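The hallway swap at Jorkell is back

If you were at the Jorkell building last August you already know how much fun the first furniture swap was, and if you missed it, good news! We're doing it again, and this time we have the whole ground floor of the Cilberg wing, which means room to walk between things without climbing over somebody's ottoman.

For those who are new: you bring a piece of small furniture you don't need, you get a yellow ticket for it, and you trade the ticket for anything else on the floor. No money changes hands. Lamps, side tables, stools, shelves, dressers, mirrors and plant stands are all welcome. Sofas and mattresses are still a no, sorry (the elevator at Jorkell hasn't grown since last year).

Storage pieces were the runaway hit last time. Dressers, cabinets, anything with a flat top went in the first 15 minutes, and I watched two neighbors settle a bookcase with a coin toss and then carry it out together. So if you have a cabinet sitting in a spare room and you've been on the fence, please bring it. Somebody will be thrilled.

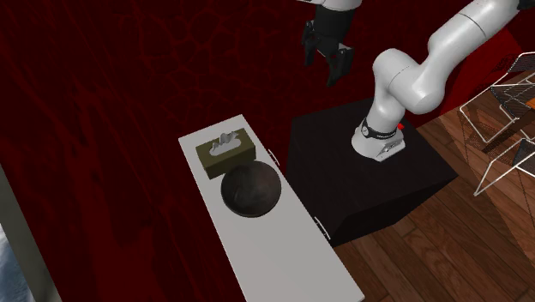
A long, narrow cabinet in white.

Narrow pieces are especially wanted. So many of us in the Sekarholm blocks have those skinny entry halls where a regular dresser leaves you walking sideways to your own front door. Measure your hall before you come, write the numbers on your hand if you have to, and bring a tape. I took home a gorgeous oak chest last year on pure excitement and it lived in my kitchen for 5 months before my sister took pity on me and drove it to her place.

Now, a few things we learned. Tape the drawers shut for the trip over, and use painter's tape, which comes off clean. Empty them first! We ended up with a small box of lost property that included a passport, a very nice fountain pen and a set of keys that still hasn't been claimed. If the keys on the green ribbon are yours, they're at the front desk.

Min-kyu Jang is running the repair table again, and I can't say enough about how good that table was. He tightened legs, reglued joints, swapped out stripped screws and showed anyone who wanted to learn how to wax a drawer runner with the end of a candle. I've done every drawer in my apartment since and they glide like you wouldn't believe. If your piece has a wobble, bring it anyway and go see him before you put it on the floor.
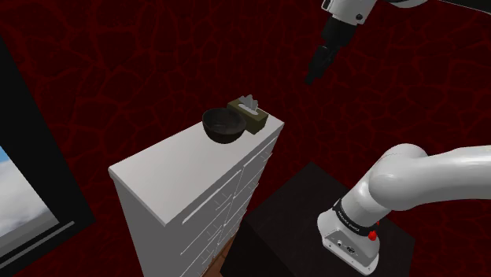 He'll also do a short talk on painting old furniture, which he was asked for over and over last time. I've heard a bit of it already and it's full of useful stuff: how long to let a coat cure before you set anything heavy on it, why cheap foam rollers beat expensive brushes on a big flat surface, and what to do about that one drip you only find the next morning. Bring questions. Bring a sample drawer if you have one and he'll talk through it with you.

Amaral, the bakery on the corner, is sending over coffee and those cardamom twists that disappear in seconds. There will be 2 carts for moving things out to the curb, so please return them as soon as you've loaded up. Last year one of them spent the afternoon on the fourth floor.

Whatever is left at the end goes to the reuse center across the river. We've got a van booked and could use a couple more strong backs for loading.

To get on the list, leave a note with your name and what you're bringing at the Jorkell front desk, or just reply to this newsletter. Sign-up opens January 10, 2024, and tickets are handed out at the door as you arrive. I've got my eye out for a little hall table this time, and yes, I've measured.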